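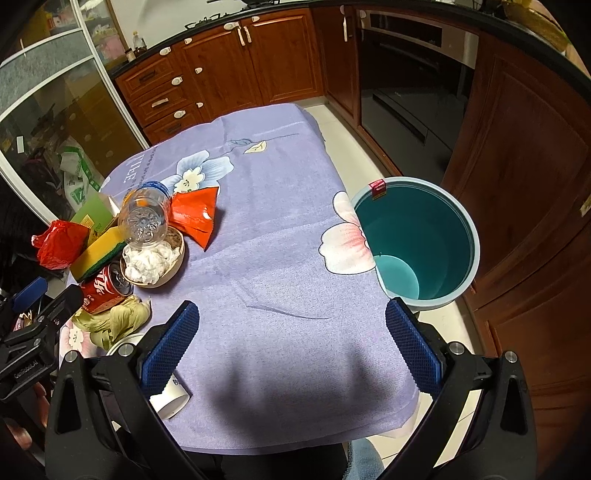 Gizella Vincze: still dropping for me as of Sunday night. Label jobs go through fine up to page 4 then the queue just says "held" and sits there. I've restarted the printer twice. Please don't close this one again.

Search tickets Go

Ticket 551 -- reopened
Product: Illix label printer, Tiltcombe office
Priority: normal (was low)

Reopened per Gizella. Sorry about the early close, the test job I ran was two pages so of course it went through.

What we know so far
Job is the big mailing sheet, 140 labels. Short jobs ok. Long jobs stop after page 4. No paper jam, no error light, queue says "held". Cancel takes a minute or two to clear. Same thing from the front desk PC and from the laptop, so not one machine.

Tried monday
- swapped the cable. no change
- deleted and re-added printer. no change, and lost the saved label size, had to put it back in by hand
- printed the same file as plain text to the Grundier upstairs. all pages came out
- turned off sleep on the printer. Thought this was it. It wasn't

So the file is ok and the PC is ok. Leaves the driver or the print server (Pap).

Checked Pap after lunch. Spool folder was set to a max of 800 KB per job, no idea who set that or when. The label file grows a lot once the logo gets put on every label. Four pages of it comes in just under. Fifth page goes over and the job gets held. Would explain why plain text worked, no logo, tiny file. Grundier doesn't go through Pap anyway so not the fairest test on my part.

Change made: took the limit off for the Illix queue only. Left the others alone for now. Restarted the spooler at 2:15, anyone printing at that moment will of lost their job, just send it again.

Test 1 -- same file, full run. All labels out.
Test 2 -- same file from the laptop. Stopped at page 2, but that was the roll running out. Loaded a new one and it picked up where it left off.
Test 3 -- two long jobs back to back. Both fine, second one slow to start.

Gizella, can you run your real list when you get a chance and let me know here, not by email, I loose track of the emails. If it holds again don't cancel it, leave it in the queue so I can see the size on it.

Still to do
Re-save the label size on the front desk PC, I only did the laptop
Find out if the other queues have the same limit
Order rolls, down to the last box

Leaving open til I hear back.

Status: waiting on user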